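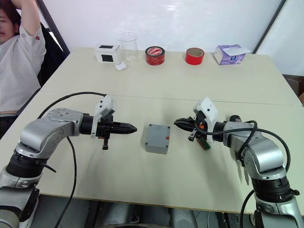 Table by the white wall, September.

Household Recordkeeping, Unit 4: Paper Files and How Long to Keep Them

Read this handout before the second session. The first session covered bank statements and opening mail on the day it arrives. This unit is about what happens to paper after it has been opened.

Why people lose documents

Most lost papers are still in the house. They were put down in a place that made sense at the time, and then something else was put on top. The usual places are the kitchen counter, the car, a coat pocket, and the bag that came home from work. A filing system is a decision, made once, about where each kind of paper goes.

In the Bostby case study, a couple spent nearly 40 hours over one winter looking for papers they already owned. The worst search was for a furnace warranty. The repair bill came to $3,155, and the warranty would have covered all of it if the claim had gone in on time. They found it in a cookbook.

Four groups

Sort everything into four groups before you buy any folders.

Permanent. Birth and marriage certificates, adoption papers, military discharge papers, wills. Keep the originals for life. Store them together, away from water pipes and out of the basement.

Long term. Tax returns and the papers behind them, house purchase and improvement records, loan payoff letters. House records stay for as long as you own the house and several years after you sell it. Rules on tax papers differ by situation, so check the current guidance before you throw any out.

Short term. Utility bills, pay stubs, medical bills, receipts for things under warranty. Most can go after a year, once you have checked them against a yearly statement. Medical bills wait until the insurance claim is closed.

Action. Anything you still have to do something about. This group should be small. If it holds more than you can read through in one sitting, some of it belongs in another group.
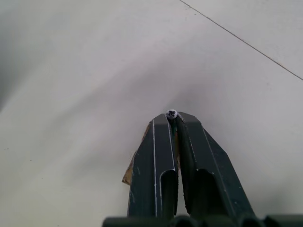
Labels

Use plain nouns and put the broad word first: "Car, insurance" and "Car, repairs" will sit side by side in the drawer, while "Insurance for car" and "Repairs" will not. Do not make a folder called Miscellaneous. Do not make one called Important either.

Two people sharing a file should agree on the labels out loud. In the Coven exercise (see the worksheet) you will be given 70 slips, each with the name of a document, and asked to label folders for them with a partner. Do it separately first, then compare. Typical disagreements:

Does the dog's vaccination record go under Medical or under Pets?
Does a property tax bill go under House or under Taxes?
Does a student loan go under School or under Loans?

Either answer works. Write the choice down on an index sheet and keep the sheet at the front of the first folder.

Yearly clearing

Pick one month and use the same one every year. Many people choose the month after they file taxes. Go through the short-term group only, folder by folder, and leave the permanent group alone. Shred anything with an account number, a Social Security number, or a signature. The rest can be recycled.

Scanning

A scan is useful as a second copy. It does not replace an original certificate or a signed will. Name scanned files with the year first, then the noun you used on the folder, so that the paper and the file can be matched later. Keep a copy somewhere outside the house.

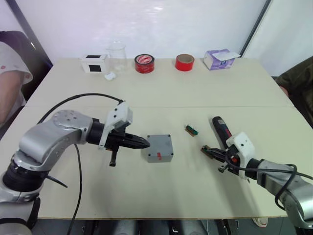
Weidong Hao asked last term whether scanning makes the short-term group unnecessary, and argued that he would sooner search a computer than a drawer. For utility bills he is probably right. For receipts, check the warranty terms first: the Jang worksheet includes a toaster warranty that asks for the original receipt.

For next time

Bring one week of your own mail, opened, with private details covered.
Finish page 2 of the Zorneck worksheet.
Write a draft index sheet with your own folder labels. Pencil is fine.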